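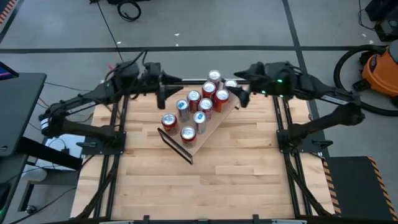 Red and silver cans on a cardboard tray

Who counts the broken cameras?
Speaker notes, Dace Siliņa
Afternoon session, starts 2:15. Leave time for Jaanus to reply.

Opening

Thank the hosts. Keep it short.

I was asked to talk about progress on the safety of reporters at public demonstrations. I'm going to talk about whether there has been any. My own view is that we have more forms and more training days than we used to, and I can't find good evidence that a photographer standing in the street in Rastville is any safer.

Say up front that I worked on the Mollis register for its first year, so I'm criticizing my own work in places. People should know that before they hear the rest.

The Rastville case

Short version for those who didn't follow it. A march in July, past the old customs building. Two reporters were stopped by officers at the side gate. Both had press cards on show. One had her camera taken out of her hands and got it back the next morning without the memory card. The other says he was pushed against a wall and told to go home and write about football.

The police statement came out that same evening. It said the two "were not clearly identifiable as media" and that "no property was retained."

Read both phrases out slowly. Then ask: what would clearly identifiable look like? The cards were the ones the city issued. The city chose the color of the lanyard.

On the memory card, don't overstate. We do not know who took it. It was in the camera when she last used it, by her account, and it wasn't there when the camera was handed back. There is no receipt for the camera either, going in or coming out. The missing receipt bothers me more than the missing card. A receipt is a rule the police wrote for themselves, and they didn't follow it.

The inquiry

Internal, of course. It took most of the winter. It runs to 13 pages, and the reporters' own account gets half of one.

Points to make, in whatever order the room wants them:

The officers at the gate were interviewed together. I've asked why and had no reply.

The wall incident is called "contact." Nobody is the subject of any sentence in that section. Contact occurred. The individual was redirected.

Footage from the gate was "not available." That can mean the camera was broken, or the recording was wiped on schedule, or somebody looked at it and didn't care for it. The report doesn't say which, and the local paper ran the phrase without asking.

Pause here. Take a question if there is one, otherwise go on.

The numbers

The Mollis register lists 133 complaints of interference with reporters. You'll see that figure quoted in speeches, usually as proof that things are getting worse. Be careful with it, please. I helped design the form.

A complaint goes in when a reporter sends one. We made no attempt to check most of them in the first year. A shouted insult has the same weight in the total as a broken arm. Some newsrooms send everything. Others send nothing, and I don't believe their staff are being left alone. They have a good working relationship with the press office and want to keep it.
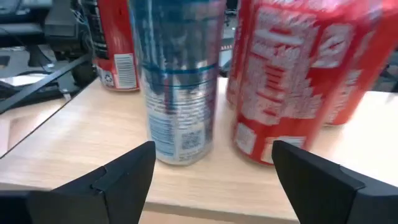
So if the total goes up next year, that could be more violence, or a keener news desk, or somebody finally fixing the web form. If it goes down, expect the ministry to claim the credit. I would ask for the raw entries in either case and read them one at a time. It's slow work and it's the only way I know to tell what happened to people.

If asked whether I'm handing ammunition to the other side: yes, possibly. I'd still prefer to say it myself before they find it.

The vests and the training

Trusex supplied the new high-visibility press vests and runs the half-day course that goes with them. I have nothing against the vests. They're visible. I took the course, and the part on first aid was good.

What I question is the claim in the brochure that identification "resolves most incidents." Resolves how? The reporters at the customs building had been identified. An officer read the name off the card aloud, according to both of them, and used it afterward. If the trouble starts because you are known to be a reporter, a brighter vest doesn't help you.

Also worth raising: who gets one. You need an employer's letter. Freelancers don't have employers, and neither does the woman who runs the neighborhood news page and was filming that day from the tram stop. She was moved on as well. She isn't in the report at all.

(Drop this section if we're running late. Jaanus will probably cover it.)

What I'd ask for

Small things. I've stopped asking for big ones.

A written receipt whenever equipment is taken, with a name on it. A copy goes to the owner on the spot.

Witnesses and officers interviewed separately, by someone from outside the district.

Gate and street recordings kept until the complaint is closed. At the moment they're kept until the schedule says otherwise, and complaints take longer than the schedule.

The register published entry by entry, with names removed where people want that, and marked as checked or unchecked.

I expect to be told that all of this is under review. It was under review when I gave a version of this talk last year, and I'll say so if the ministry's person is in the room.

Handover

Jaanus Kütt next. He represented the union at the inquiry and thinks I'm too hard on the register. He may be right about the early entries, he has read more of them than I have lately.

Questions to both of us after that. Don't let anyone record the two reporters' names from the handout, they've asked for them to stay out of it until the appeal is heard.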